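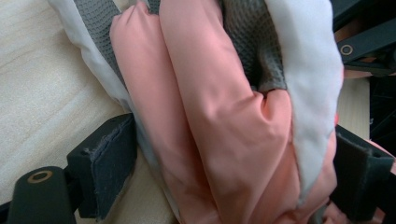
gill_end_ksaar
Reproofing shell fabrics at home: tumble heat or no heat?
The question is whether a water repellent finish needs heat after a wash, or whether air drying is enough. Last October I did four items with the same wash-in product and kept the dose the same. Smooth, slightly sheeny fabric like the salmon-pink stuff with white strips beside it is what I have in mind, the sort that creases into soft folds when you bundle it up. Two items went in the dryer on low, two were hung in the hall. I then put a measured spoonful of water on each and left it for 84 seconds. The dried pair still beaded. The hung pair had begun to darken at the seams. Small sample, I know.

provham_wet
Wash-in or spray-on makes a difference. Most wash-in products sold now say air dry is fine. What did the label say?

gill_end_ksaar
"Tumble dry low if care label allows." No mention of it being required.

Vilho Saarela
Your test can't separate heat from residue. If there was detergent left in the drawer, the hung items would wet out at the seams first anyway. Run an empty rinse, then do it again with the pairs swapped.

dikadard
Agree with Vilho on the drawer, disagree on seams. Seams wet out first because the needle holes take up water, and that happens with or without detergent. Test the middle of a panel, 6 cm clear of any stitching.
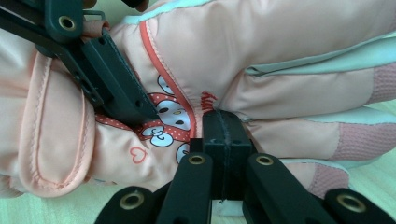
Padded items are a separate problem. The filling holds rinse water long after the face feels dry, and it comes back through the fabric from behind. I give anything insulated 2 extra spins before the proofer goes in, then dry it flat and turn it twice. If you test it the same evening you are measuring the filling.

provham_wet
2 extra spins is hard on taped seams. I wouldn't.

dikadard
At 84 litres a load in my old machine, perhaps. Mine spins at its lowest setting and no tape has lifted in six winters.

Kerttu Pitkänen
Heat restores an existing finish. It does less for a new one that cures in air. People mix up the two and then argue. Before buying anything, wash, rinse twice, dry warm and test. At Lesulholm we had four jackets down for reproofing and two of them only needed that.

gill_end_ksaar
That would explain my dried pair, as they were the newer ones. I'll rinse the drawer, swap the pairs and use mid-panel drops.

Vilho Saarela
Note the age of each item as well.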